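Handheld grippers: Derkberg vs Rundell jaws on metal cups

kwesi_a
Trying both jaw sets on the handheld pair before we commit. Task is mug and canister into a wire basket, two hands. Derkberg jaws are stiffer and close square. Rundell jaws flex at the tip and lose the mug handle if you come in at an angle. Same controller for both.
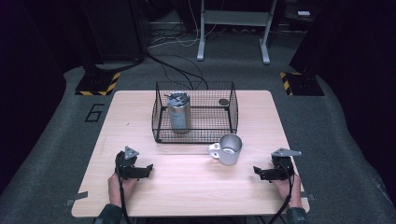 Cable drag is the other variable. With the leads running back past the wrists I get a small roll offset at full reach, and it shows up in the logged pose.

korkor_s
What closing force? Rundell tips need a lower limit than stock.

kwesi_a
Stock. I'll drop it and rerun.

DLagos178
Disagree on stiffness. On brushed metal the stiff jaws skate. Pad material matters more than flex – swap pads before you blame the tips.

korkor_s
Pads help on the canister. They won't fix a handle approached off axis.

kwesi_a
Reran at the lower limit, 500 closes per set. Rundell dropped the mug 2 times, Derkberg none. Pads next.

DLagos178
Post the pose logs too.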